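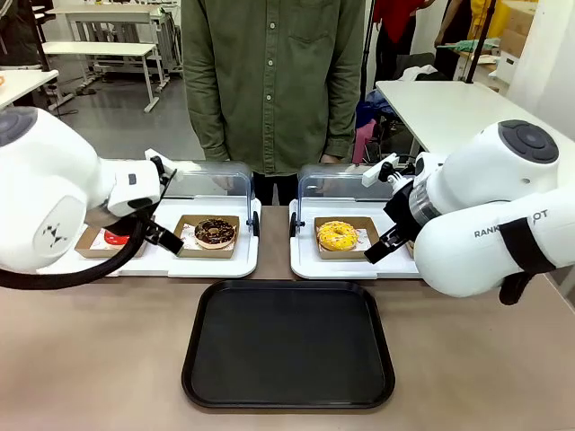

Doughnuts on a cake stall: covers, trays and how many?

Home Forums Baking & Stalls Members Rules
Search this forum... Go

crumbly_jen
Hello all, first time doing doughnuts for our school summer fair and I'm getting in a right tizzy about the serving side of it. The baking I can manage (well, frying, but you know what I mean). My plan is ring doughnuts, each in its own little brown cardboard tray, sitting on a white serving tray with one of those clear plastic covers curving over the back. Three glazes: red, a dark chocolate with light sprinkles, and a yellow with white sprinkles. Then an empty black tray at the front of the table to put people's choices on.

Two questions. Are the open-fronted covers enough outdoors, or do I want full domes? And is one cardboard tray per doughnut a daft waste of money? I've got 184 to shift between 11 and 3.

tollbar_bakes
Lovely colours! I'd keep the cardboard trays. We tried paper napkins one year and the glaze stuck to every single one, people were peeling bits of napkin off their icing all afternoon. With the trays you pick up the cardboard and never touch the doughnut.

As for covers, the open-fronted ones are fine if you're behind the table and the closed side faces the customers. Which way round were you thinking?

crumbly_jen
Oh. I'd got it with the arch at the back of each tray, doughnuts in front of it. So I've been thinking about it from my side or theirs? Now I'm confused!

tollbar_bakes
Depends where you stand, love. Cover goes between the food and the people breathing on it. If you're reaching in from the open side then it's doing its job.

gasmark6
I'm going to disagree with the cardboard. 184 little trays, most of which will be in the bin by the gate ten minutes later. Line the big tray with greaseproof, use tongs, hand the thing over in a paper bag. We've done it that way for years at the allotment open day and never had a complaint. Cheaper as well.

pudding_lane_sue
Bags are awful for glazed ones, sorry gasmark6! You open it up and half the topping has come off on the paper. Fine for sugared. I'd go trays for the glazed and bags if you do any plain.

gasmark6
Only if you glaze them too thick.

pudding_lane_sue
I glaze them exactly thick enough, thank you very much :)

hatstand
What are you using for the red? I can never get a proper red, mine always comes out salmon pink. I tried the Hemura gel and used nearly the whole pot.

crumbly_jen
It's raspberry powder with a bit of gel colouring, Javance I think, the tub's in the garage. I mix it the night before and it does seem to get darker by morning. The yellow is lemon juice and icing sugar with a tiny drop of colour. Sprinkles have to go on straight away or they just bounce off and you find them in your slippers for a week.

hatstand
The night before! I've been doing it all in one go like an idiot. Thank you.

northwing
Coming back to the covers, I'd get full domes if there's any chance of wasps. We had a stall at Ploltholm show in August and they went straight round the front of the open ones. I ended up stood there waving a tea towel at them. The clip-on sort are handy though, as you can lift them off to wash.

tollbar_bakes
Fair point about wasps. Jen, when's the fair?

crumbly_jen
June, on a Thursday after the little ones' sports. So maybe before the worst of them? I might borrow a couple of domes and keep them under the table just in case.

Sticking with the cardboard, sorry gasmark6. I've found a pack of 377, so I've got plenty over for the PTA coffee mornings. Only putting out a few of each flavour at a time and keeping the rest in lidded boxes in the shade.

gasmark6
Ha, fair enough. At least ask for a bin right next to the stall.

pudding_lane_sue
And wet wipes. Loads of wet wipes. Is Magaña still the place for cheap serving trays? Mine have all gone a bit yellow.

northwing
They are but the delivery's gone up. I got six and the postage was nearly as much as one of the trays.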